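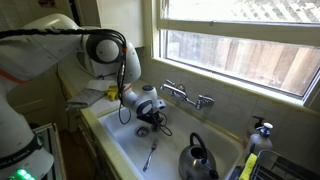
그림 2. 벽부형 수전 아래의 백색 싱크볼. 바닥에 포크와 스테인리스 주전자가 놓여 있다.

3.2 싱크볼 내 기물의 잔류와 작업면의 구성

본 절에서는 주거용 주방에서 싱크볼이 세척 설비인 동시에 임시 보관 장소로 쓰이는 양상을 검토한다. 선행 조사인 로른빌(Rornville) 주거 조사에서 Pearce와 Võ는 설거지를 단일한 작업으로 보지 않고 투입, 대기, 세척, 건조의 4단계로 구분하였다. 이 구분에 따르면 대기 단계는 사용한 기물이 싱크볼 안에 들어간 시점부터 세척이 개시되는 시점까지를 가리키며, 거주자의 자기 보고에서 가장 자주 누락되는 단계이기도 하다. 본 연구는 이 구분을 따르되, 대기 단계의 기물을 크기와 자세에 따라 다시 나누었다.

분석 대상은 스케마도라(Skemadora) 기록 체계로 수집한 관찰 기록 655건이다. 이 가운데 싱크볼 바닥면의 상태를 판독할 수 없는 기록을 제외하고 383건을 본 절의 분석에 사용하였다. 기록 단위는 싱크볼 하나의 한 시점이며, 같은 가구에서 얻은 복수의 기록은 각각 독립된 단위로 처리하지 않고 가구 변수를 두어 함께 분석하였다. 판독은 두 명의 연구원이 따로 수행하였고, 판정이 엇갈린 항목은 합의를 거쳐 확정하였다.

대기 단계의 기물은 입상 기물과 평상 기물로 나뉜다. 입상 기물은 주전자, 냄비, 컵과 같이 자체의 바닥면으로 서 있는 것을 말하고, 평상 기물은 포크, 숟가락, 칼과 같이 바닥에 누운 것을 말한다. 그림 2의 경우 주전자는 입상 기물, 포크는 평상 기물에 해당한다. 포크는 배수구에 가까운 위치에 비스듬히 놓여 있으며, 주전자는 그 오른쪽에 서 있다. 두 기물은 점유 면적에서 차이가 클 뿐 아니라 작업자에게 요구하는 동작도 다르다. 주전자는 상부의 고리형 손잡이를 잡아 수직으로 들어 올릴 수 있으나, 바닥에 밀착한 포크는 손끝을 바닥면까지 내려 한쪽을 들어야 한다. 깊이가 있는 싱크볼에서는 이 차이가 허리 굽힘의 정도로 이어진다.

수전의 형식도 작업면의 구성에 관여한다. 벽부형 수전은 조리대 상면에 구멍을 내지 않으므로 싱크볼 뒤쪽 턱을 비워 둘 수 있다는 장점이 있다. 반면 토수구가 짧은 경우에는 물줄기가 싱크볼의 뒤편에 떨어지게 되어, 앞쪽에 놓인 기물을 헹구려면 기물을 옮기거나 물을 받아 써야 한다. 냉수와 온수의 밸브가 좌우로 분리된 형식에서는 온도를 맞추는 데 두 차례의 조작이 필요하다는 점도 고려되어야 한다. 면담에 응한 거주자들은 이를 불편으로 꼽으면서도, 수전 교체보다 기물의 위치를 바꾸는 방식으로 대응하는 경향을 보였다.

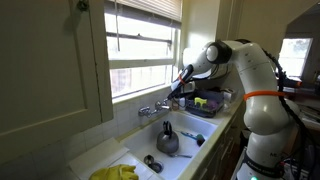 세척 도구의 위치는 기물의 위치에 비해 일관성이 낮았다. 솔과 수세미는 싱크볼 안, 싱크볼의 턱, 조리대 위를 오가며, 같은 가구 안에서도 시점에 따라 달리 기록되었다. 손잡이가 있는 솔을 싱크볼 안에 눕혀 둘 경우 솔은 평상 기물과 같은 높이에 놓이게 되어 식기와 도구의 구분이 흐려진다. 본 연구에서는 이를 혼재 상태로 부호화하였다. 고무장갑과 행주는 대체로 싱크볼 바깥의 턱이나 조리대에 놓이는 것으로 파악되었는데, 좁은 턱에서는 두 물건이 겹쳐 놓이기 쉽고 이때 아래에 깔린 천의 건조가 늦어진다는 지적이 면담에서 제기되었다.

건조대는 세척의 종료 지점을 정하는 설비이다. 데르비시(Dervishi) 모형에서는 건조대를 싱크볼과 분리된 보관 가구로 취급하나, 본 조사의 기록을 검토한 결과 건조대와 싱크볼은 하나의 작업 영역으로 다루는 편이 타당하였다. 건조대의 칸이 식기로 채워져 있을 때 새로 세척한 기물은 갈 곳을 잃고, 그 결과 대기 단계의 기물이 싱크볼 안에 더 오래 머물 수 있다. 따라서 싱크볼 내 잔류를 거주자의 습관만으로 설명하는 것은 충분하지 않으며, 인접한 수납 여건을 함께 살펴야 한다.

조리대의 폭에 관해서는 고비크(Govik) 주방 계획안이 채택한 600mm를 기준값으로 삼았다. 이 값은 건조대 하나를 놓고 남은 면에 세척 전의 기물을 일시적으로 내려놓는 상황을 전제로 한다. 다만 건조대가 수전과 같은 벽면을 따라 놓이는 배치에서는 조리대의 전면부가 비게 되므로, 동일한 폭이라도 실제로 쓸 수 있는 면적은 달라진다. 타일로 마감한 조리대의 경우 줄눈의 청소 부담 때문에 젖은 기물을 직접 올려놓기를 꺼린다는 응답이 있었으며, 이 점은 마감재별 비교를 다루는 3.4절에서 다시 논의한다.

이상의 검토를 바탕으로 다음 절에서는 대기 단계의 지속 시간을 종속 변수로 두고, 입상 기물의 유무와 건조대의 점유 상태가 미치는 영향을 분석한다. 혼재 상태로 부호화한 기록은 별도의 집단으로 분리하였다.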